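Careers > Open Positions > Equipment Planning and Purchasing Coordinator

Posted in September
By Iñaki Requena, Office of Research Operations, Figueroa Institute

The Figueroa Institute invites applications for the position of Equipment Planning and Purchasing Coordinator. The position supports the Household Manipulation Program, which studies how small robot arms handle everyday tasks at kitchen and laundry stations. It is full time, with a first term of 3 years and the possibility of renewal, and reports to Tonantzin Barajas, Director of Laboratory Services.

The program is preparing to replace part of its current equipment and to add new stations under a project known as Rovine. The coordinator will prepare the equipment plan for Rovine, obtain quotes, and keep the project budget in order from the first purchase request to final acceptance. The position involves no programming, but the person appointed will spend a good part of each week in the laboratory with the staff who operate the arms.

Applicants should be comfortable planning for a wide range of items on a single budget. A station may call for servo modules, cables, and gripper parts from technical suppliers, and for play furniture, cookware, and toy food from ordinary retail stores. Retail items are often discontinued without notice, and a replacement that differs in height or finish can affect work already under way. The coordinator will be expected to raise such matters with the research staff before an order is placed. 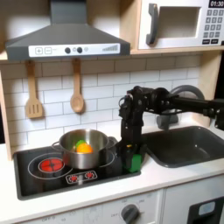 Duties

- Maintain the inventory, which now lists 1,277 items, and record the expected service life of each.
- Prepare a yearly replacement schedule for servos, gripper fingers, mounts, and power supplies.
- Request and compare quotes, including shipping, duties, and warranty terms.
- Draft purchase requests in Altar, the Institute's purchasing system, and follow them through approval.
- Advise research staff on lead times when new stations are proposed.
- Arrange the storage, transfer, or disposal of retired equipment – including items held on loan from partner laboratories.

Required Qualifications

- A bachelor's degree, or equivalent work experience, in business, engineering technology, or a related field.
- Experience preparing equipment budgets in a laboratory, school, or workshop.
- Good working knowledge of spreadsheets.
- Ability to write clearly for both technical and financial readers.

Preferred Qualifications

- Familiarity with small robot arms or similar bench equipment.
- Experience with purchases paid for by more than one grant.
- Spanish, spoken and written.

How to Apply

Applicants should submit a resume, a cover letter, and the names of two references through the Institute's careers page, quoting position number 784. The cover letter should describe one equipment purchase the applicant planned and how its final cost compared with the original budget. Finalists will be asked to complete a short budgeting exercise on site and will meet with laboratory staff. Review of applications begins in September and continues until the position is filled.

Questions about the duties of the position may be directed to Tonantzin Barajas. Questions about pay, benefits, and work authorization may be directed to the Office of Research Operations.

Recent Postings

Laboratory Technician, Household Manipulation Program
Grants Accountant, Office of Research Operations
Station Operator, Part Time (Evenings)
Request for Quotes: Storage Cabinets, Plorkby Building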